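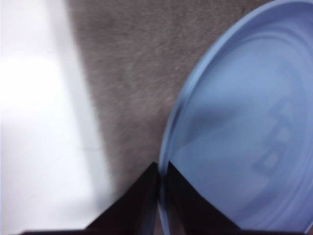 夹爪抓薄边件,先调指尖,再调夹持力。薄边件指盘沿、盒盖、浅托盘这一类,受力面窄,指尖偏一点就会推着工件走,夹不住。对位时以腕部相机的画面为准:浅蓝色塑料件的边沿要落在两指尖之间的窄缝里,左右指尖都露在画面中,此时再下合拢指令。只看到一侧指尖,说明腕部角度偏了,退回重来。腕部移动中取的画面边缘发虚,不要用来判断间隙,停稳后再读。

以下各条整理自 Gresside 共享工坊的双臂收盘台,臂和夹爪均为自装,控制部分由 Ehab Morsy 编写。数值只对本台有效,换臂后重测。

一、台面与底座

1. 台面选深灰哑光,颜色与盘子拉开。亮面台板会反光,分割算法容易把反光当成盘沿。
2. 底座螺栓分两次拧紧,第一次带上即可,校平后再拧到位。
3. 两臂基座中心距 246 mm 以上。低于这个值,两肘同时内收时会进入对方的禁区。
4. 线缆沿臂背走,每个关节处留一段余量,扎带不要勒死。手动把各轴转到极限,检查一遍再上电。

二、盘架的摆放

盘架用市售黑色塑料款,带竖直隔片。选购时看隔片根部,带弯钩支脚的能托住盘底,盘子斜着放也能卡在槽里。盘架平行于后墙摆放,底下贴防滑垫片。位置定下后用美工胶带在台面标出四角,每次开机前核对。

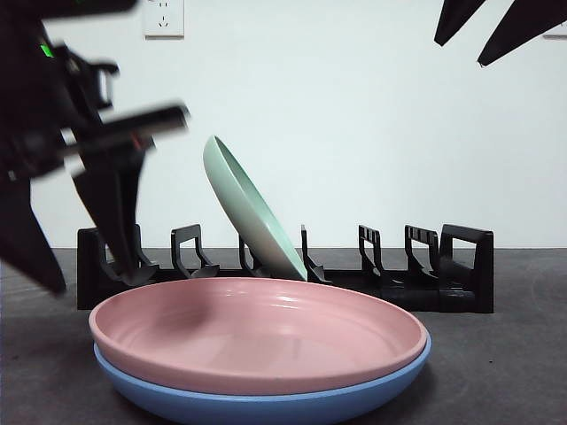 浅绿盘已立在架上,粉盘和蓝盘叠放在架前。

入槽角度不必追求垂直。盘子向一侧倾斜,只要下沿在两片隔片之间,就算合格。松爪顺序如下:
先把夹持力降到保持值的一半;
停 3 秒,等盘子靠稳;
张开两指,沿盘面方向退出;
最后抬臂。
直接抬臂会把盘子带出槽口。退出路径要避开相邻隔片,指尖长的夹爪尤其要注意。

另一只臂不参与动作时,停在台面上方的待机位,指尖朝下,高度高过盘架端框。不要停在相机与盘架之间。

三、叠盘的取放

叠放的盘子颜色最好各不相同。从侧面看,每一层边沿是一条单独的色带,层数和偏移都容易判读。同色盘叠在一起,边缘检测常常少算一层。

叠放略有错位可以接受,取盘时以最上层的边沿重新定位,不沿用上一次的坐标。浅盘抓沿的深度取 6 mm,再深指尖会顶到盘内壁的弧面,把下层一起带动。

盘沿上有高光时,把顶灯换成散射罩,或者把曝光降一档。固定相机和腕部相机分开设曝光。腕部相机离工件近,白色墙面或台边进入视野后容易过曝,自动曝光应关闭。 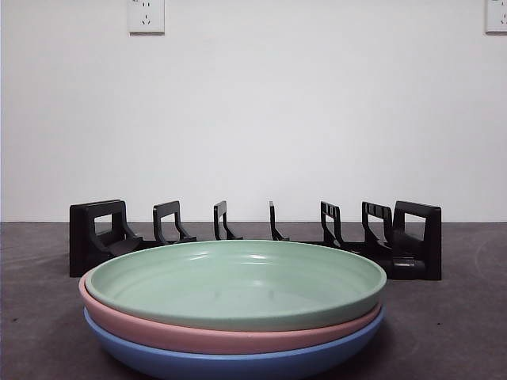 四、复位与记录

1. 每轮开始前,双臂退出固定相机视野,拍一张空场基准图。盘架槽位全空、盘子全部叠在架前,才算复位完成。
2. 基准图与上次比对,盘架位移超过胶带线即重新标定。
3. 指尖垫片每 246 次循环检查一次,发亮或起边就换。垫片成对更换,单换一侧会造成合拢中心偏移。
4. 台面碎屑用干布擦净。不要用湿布,水渍在深色台面上会留下浅色印子,影响分割。
5. 断电前先把臂收到支撑位,再关驱动电源,最后关控制器。

参数表存放在工坊公用盘的 Trivdale 目录下,最近一次修订为 2020/7/28。改动参数请另存一份,文件名后加姓名缩写。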